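Ziltell Linen Table Cover
By Aslow
Washed linen, hemmed on all four sides
Colors: Oat, Brick, Pond, Plain White

We have wanted to make a table cover for years, and the Ziltell is the one we finally loved enough to put on our own tables. It's a midweight linen, soft from the first day, with a good bit of heft to it so it hangs down at the sides and stays there. Put it on a scratched-up kitchen table and the whole room feels like somebody's coming over!

The name comes from the lane behind our workshop, where the mill used to hang its cloth out on long lines. The mill is gone, but the hooks are still in the wall (we hang our coats on them).

The cloth

Ziltell is woven from long flax fibers, which are smoother and stronger than the short ones and don't shed all over your sweater. The yarn is spun a little uneven on purpose. Run your hand across it and you'll feel small thick spots, called slubs, and every cover has its own sprinkling of them. We adore them. If you like a perfectly flat, even cloth, our Inum cotton cover is probably a better match, and it costs less too.

After weaving, the cloth is washed and tumbled before we cut it. Most of the shrinking happens there, so the size on the label is the size you get. You may lose a tiny bit more in the first few washes at home, mostly in the length.

The hem

We do a deep hem with mitered corners, folded and stitched in a thread that matches the cloth. Mitered corners take longer to sew, and they lie so much flatter! There's no bulky lump at the corner to tip over a wine glass. The hem is 3 inches deep on the larger sizes and narrower on the small one, where a deep hem looked like too much.

Sizes

Small: seats four, for square and round tables
Medium: seats six, for rectangular tables
Long: seats nine if everybody is friendly, for rectangular tables with a leaf in

Measure your table across the top, then decide how much you want hanging down on each side. For everyday meals a short drop is comfortable and keeps cloth out of people's laps. For a holiday table, go long. If you're between sizes we'd go up, as a little extra linen always looks generous and a cover that's too small looks like a napkin.
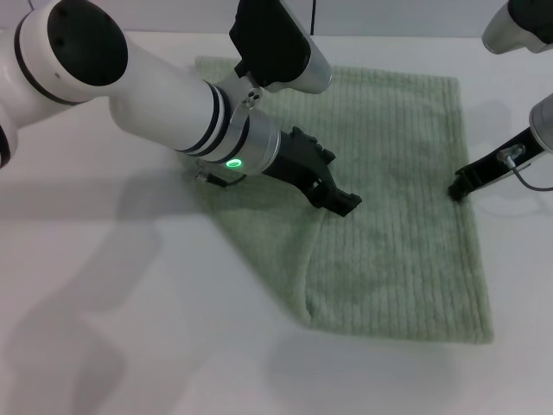
Can I use the Ziltell cover on an outdoor table?
It does very well outside in dry weather, and linen is lovely on a porch in July. Bring it in at night, though. Dew and tree sap are hard on it, and strong sun will fade Brick and Pond over a summer. In a breeze, clip-on weights at the corners help a lot.

Washing and drying

Machine wash warm or cool on a gentle cycle with a mild detergent. Skip the fabric softener, which coats the fibers and makes linen less absorbent. Skip bleach as well, even on Plain White, where it can turn the cloth yellowish over time. Give the cover plenty of room in the drum. Stuffed in with towels, it comes out with hard creases that are a pain to get rid of.

Line drying is our favorite. Shake the cover out, smooth the hems with your fingers, and hang it by the long side. If you use a dryer, run it on low and take the cover out while it's still slightly damp, then lay it right on the table and smooth it with your palms. It dries nearly flat that way, with the soft rumple that linen does so well.

To iron or not

Up to you! Most of us don't. If you want a crisp look, iron it damp on the linen setting from the back side. Dark colors can get a shine if you press the front.

Stains

Red wine: blot, rinse with cold water from the back, then wash. Don't rub.
Candle wax: let it harden, lift off what you can, then press with a warm iron through a paper towel.
Butter and oil: a drop of dish soap worked in, left for a while, rinsed warm.
Turmeric: we're still working on this one. Sunlight helps. The Oat color helps more.

Check that a stain is gone before the cover goes in the dryer, or the heat may set it.

Storing

Fold it in thirds and roll it around a cardboard tube if you have one. Otherwise, fold it a different way each time so the same crease doesn't wear. Keep it somewhere dry, and leave it out of plastic bags over the long haul.

Goes with

Alemayehu napkins, set of 4. Same linen, same slubs, with a woven stripe along one edge. The Brick stripe on an Oat cover is our favorite pairing in the whole shop. They're a good size, big enough to cover a lap properly, and they wash up with the table cover on the same setting.

Inum underlay. A thin felted cotton pad that goes beneath the cover. It muffles plates, protects the wood a bit, and keeps the cloth from sliding on a slick tabletop. You can trim it with kitchen scissors. It doesn't fray.

Color notes

Oat is the undyed cloth, so it varies a little from batch to batch. If you're buying two for a pair of tables pushed together, order them at the same time and we'll pull them from the same roll. Pond is a gray-green that leans bluer in the evening. Swatches of all the colors are free, and we'll happily mail you a set.

Shipping and returns

Covers ship folded in a paper sleeve. Unwashed covers can come back within 6 weeks for a refund or a different size.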